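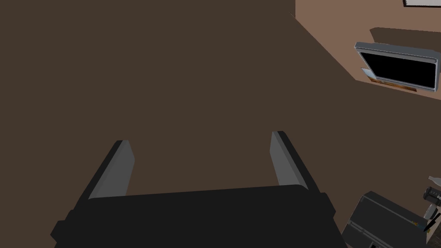
Interior Door and Hardware Inspection – Checklist with Comments

Site: Stolura, Building 2, ground and first floors
Inspected by: Aslak Isaksson
Reviewed by: Bendik Sandberg
Date: 2018-10-01
Previous inspection: March
Doors covered: 55

Ratings: P = pass. M = minor, correct at next maintenance visit. F = fail, correct before the room is returned to use. N = not applicable or not reached.

Fire doors are inspected under a separate sheet. Where a fire door is mentioned below, the comment is for information only and does not change its rating there.

1. Access and clear path

1.1 Path to each door free of storage on both sides. M
Flattened cartons against the wall outside 1-07. Door opens fully but the cartons slide into the swing. Remove.

1.2 Floor covering level through the doorway. P
Threshold strip at 1-12 has been refixed after the March comment. Screw heads flush.

1.3 Lighting adequate to see the handle or knob on both sides. M
Corridor fitting nearest 0-19 out. Reported to the electrical contractor under the same work order as the stairwell fitting.

1.4 Door signs present and legible. P

2. Frame and leaf

2.1 Frame secure to wall, no movement under hand pressure. P
Hairline crack in the plaster at the head of 0-04. Length unchanged from the March sheet. Continue to monitor.

2.2 Leaf free of splits, delamination and sharp edges. M
Bottom edge of 0-22 splintered at the hinge side, consistent with cart damage. Sand and seal. If the damage is repeated, fit a kick plate.

2.3 Gap between leaf and frame even on three sides. F
1-03 binds at the top corner on the lock side. The door has to be lifted to close. Cause is a loose top hinge, see 3.2. Do not plane the leaf until the hinge has been corrected and the gap measured again.

2.4 Glazing, where fitted, secure and free of cracks. P

3. Hinges

3.1 All hinges present, correct size, correct number for door weight. P

3.2 All hinge screws present and tight. F
1-03, top hinge, two screws missing and one spinning in the hole. Plug the holes, re-drill, replace all screws in that hinge. Packing the old holes with matchsticks was noted on this door in March and is not an accepted repair.

3.3 No excessive noise or wear. M
Black dust under the middle hinge on 0-09 and 0-10. Clean and apply a dry lubricant. Grernach hinges on the first floor have nylon bushings and must not be oiled.

4. Knobs, levers and latches

4.1 Knob or lever fixed to its spindle without play. M
Interior knob at 0-16 turns slightly before the latch begins to move. Set screw loose. Tighten, then check from both sides with the door open and again with it closed.

4.2 Both sides retract the latch fully.

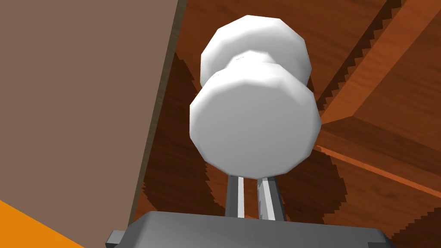
Rating for 4.2 is P on all doors reached. The latch should clear the strike plate before the knob or lever meets its stop. Where it only just clears, record the door even if it passes, as the return spring is usually the next part to fail. Recorded this time: 0-16 and 1-18.

4.3 Knob or lever returns to rest without help. M
1-18 returns slowly. Rodel spring cassette, replace as a unit. One spare held in the ground floor store.

4.4 Surface free of burrs, chips and loose plating. P
Wipe down before checking. Run a gloved hand over the full surface, including the side facing the door. Chips on painted or coated knobs are easy to miss by eye.

4.5 Clearance between knob or lever and frame enough to avoid trapping fingers. M
0-02 is tight. The knob was moved to suit an older lock case and sits closer to the frame stop than the others. Acceptable for a store cupboard, not acceptable if the room goes back to office use. Sandberg to confirm the planned use.

4.6 Strike plate aligned and fixed. P

4.7 Privacy locks can be released from outside. P
Tested on all restrooms. Emergency release key is on the hook inside the cleaners' cupboard and is labeled.

5. Closers and stops

5.1 Closer brings the door to the latch from any open angle. F
0-11 stops short of the latch when released from a small angle. Amundsen closer, oil visible on the body and on the carpet below. Replace. Adjusting the valve on a leaking closer is not a repair – the unit will slow down again within weeks.

5.2 Closing speed controlled, no slam. M
0-14 slams. Adjust latch speed only, one quarter turn at a time.

5.3 Floor and wall stops present and secure. M
Wall stop missing behind 1-09. The knob has started to mark the plaster. Fit a new stop at knob height and fill the mark.

5.4 No wedges or hooks in use on self-closing doors. F
Wedge found at 0-11 and removed. Staff state the door is hard to hold when carrying trays. Consider a hold-open device linked to the alarm when the closer is replaced.

6. Records

6.1 Door numbers match the floor plan. M
1-14 and 1-15 are swapped on the plan. The labels on the doors are correct. Correct the plan.

6.2 Previous actions closed. M
Of the 11 actions raised in March, all are closed except the hinge at 1-03 and the stop at 1-09. Both are carried forward with the ratings above.

6.3 Work order raised for every F item. P
All under work order 2778.

Doors not reached (N): 1-20 and 1-21, room locked and key not on the board. Inspect at the return visit.

Reviewer comments (Sandberg)

Item 2.3 – agreed, take the hinge first. Send the new gap measurement with the completed work order.

Item 4.5 – the room stays as a store. Leave at M and add a note to the room file.

Item 5.1 – check the door width against the closer size before ordering. The leaf at 0-11 is wider than 1000 mm and the present unit may be one size too small.

Item 5.4 – hold-open device to be priced separately. Until it is fitted, the door stays closed when not in use.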